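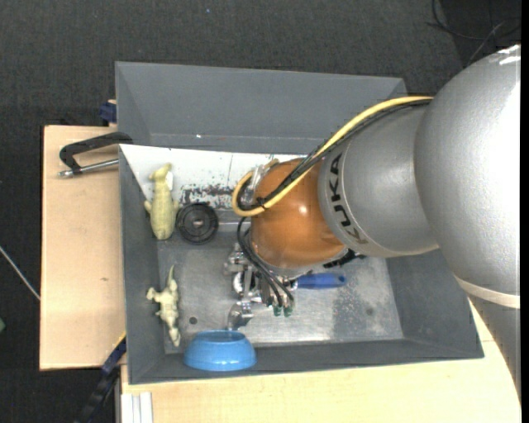 Ticket 1013: Label printer in Drumton office prints everything twice, second copy blank
Opened by: Gheorghița Dumitrescu
Assigned to: Remigiusz Urbańczyk
Priority: High (changed to Low by RU, changed back to High by GD)
Status: Closed

Jan 7, 2023, 08:52 — GD
The label printer by the window has started giving us one address label followed by one blank label. We have 264 parcels to get out and I now have a very long ribbon of alternating customers and nothing. Please help.

09:10 — RU
Morning. Have you turned it off and on again? I'm obliged to ask.

09:14 — GD
I have. It printed a blank label to celebrate.

09:31 — RU
Please hold the feed button until the light blinks, then let go. That makes it measure the gap between labels again.

09:40 — GD
Done. It fed out 7 blank labels, thought for a bit, and fed out another. Test print: one address, one blank.

10:05 — RU
Checked the settings from here. Label length was set to the old Grube rolls, which are longer than what you've got. Who changed supplier?

10:07 — GD
We moved to Flistora in October. It's been fine until this morning.

10:20 — RU
Then somebody has put the old settings back. I've changed the length to match the Flistora rolls and sent you a test.

10:26 — GD
The test came out perfectly. Then I printed a real one from Cikeck and got the blank again.

10:48 — RU
Right. Cikeck keeps its own idea of the label size and ignores the printer's. I don't know why it was written that way and the help page is no comfort. Go to Settings, Printing, Paper, and tell me what it says under "Template".

10:55 — GD
"Default (old) copy 2".

10:56 — RU
Lovely.

11:12 — RU
There are 9 templates in that list and five of them are called Default. Pick the one called "Default new FINAL", save it, close Cikeck completely and open it again. Closing the window doesn't count, you have to log out.

11:30 — GD
That's done it. Twenty labels in a row, no blanks. The update last night must have reset the template, as the Drumton packing desk has gone back to the old one too.

11:41 — RU
Fixed theirs as well. I've deleted the templates that weren't in use and renamed the good one "Parcel label". If the blanks come back after the next update, check the template before pressing any buttons on the printer.

11:44 — GD
Thank you. Can the blank ones go back on the roll?

11:45 — RU
No. Closing the ticket.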